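# Robot cell is taking over part of our teardown bench. What happens to the people on it?

**Pierina Rinaldi**, Viltcombe

Hi all, longtime reader, not much of a poster. I work at a refurb shop in Viltcombe where we take in old office desktops, pull the parts worth keeping, test them and put together machines for resale. I've been on the bench 16 years. In January they brought in a robot cell to do the processors, pulling them and moving them to holders, and the plan is to hand it memory next. There are two of us on that bench and we've been told we're both "moving into cell support," and so far nobody can tell me what that means on paper.

I'm not scared of the thing! It's kind of fun to watch. But my pay has a piece rate bonus in it, and if the arm is doing the pieces, what am I getting a bonus for? Also I used to have the whole computer in front of me and now I get it in bits. Has anyone been through this? What should I be asking for before I sign the new job sheet? They want it back soon and I'd like to go in with a list.

---

**Gilmar Rocha**, Pruddale

Been through it, came out okay, would do a few things differently. We run the same kind of work over in Pruddale, and our lead named the cell Pace, which got old fast once people started saying "keep up with Pace" every time somebody went to the bathroom. (Tell your lead not to name it that.)

My first month I was sure I'd be out the door by summer. What happened was my day got chopped up differently. Before, I did a computer start to finish, case open, cooler off, chip out, memory out, wipe, tray, next. Now I do the front end and the back end, and the cell has the piece in between. I open the case, take off the cooler, clean the paste and look over what's in there. After the cell I check the chip under the magnifier and log it. 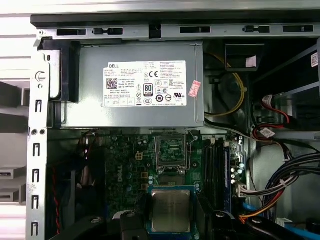
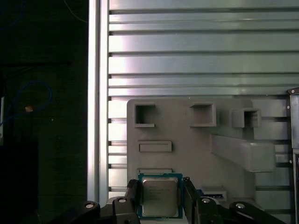

Your bonus is the thing I'd go after first. Ours was per processor pulled, and for two whole pay periods every chip the cell handled counted for nobody, even though I had prepped every one of those cases. Look at the processor over the open Dell, with that fat bundle of black cables coming in from the right and the red and black wires up by the drive cage. Somebody has to look at wiring like that in every case and decide whether it's okay to send in or wants tying back first, and at our place that somebody is me. That's skilled work and it takes time, and the old sheet had no line for it. We got it changed to a per-case rate for prep plus a flat amount for the hours you're responsible for the cell. Ask for both, in writing.

Second, ask who's allowed to stop it. I mean a name, or "any operator," spelled out. We had a stretch where I'd pause the cell for something that looked off, and then had to explain myself to a supervisor who'd never bent a socket pin in his life. After that I got shy about pausing, and that's bad for everybody. Now it says any operator, any time, no write-up.

Third, training on the clock. They handed me the manual and said to take a look when I had a minute. I did not have a minute!

What I miss is the rhythm. You get a groove going on a long run of the same model and the afternoon's gone. Now I'm up and down all day. My wrists are a lot happier though, I'll give it that, and I go home less fried.

---

**Rosario Donati**

they always say support and then its one person next time. get your resume together

---

**Carol Whitlock**, Custer

I'll be gentler than Rosario, but I wouldn't ignore that either. Ask them straight out how many people the bench is planned for a year from now and see if they'll write it down. Mine wouldn't at first, and that told me plenty. We got a number on the second try.

I'd add one small thing to Gilmar's list, which is to keep doing some computers by hand. When our cell was down for a belt, we had 866 units on the racks and the newer hires had never pulled a processor themselves. Guess who worked the weekend. I asked for one manual shift every couple of weeks so everybody stays in practice, and they said yes right away because it cost them next to nothing.

And find out what your title is going to be. "Cell support" doesn't mean much if you ever apply somewhere else. I got mine put down as automation technician, and the raise came along about four months after.

---

**Pierina Rinaldi**, Viltcombe

Thank you all, yes, even Rosario. Gilmar, the prep rate is exactly what I couldn't put into words. I've got a meeting with Corrado Greco, our floor manager, and I've written down prep rate, who can stop it, paid training, headcount, manual shifts and title. Will post what he says.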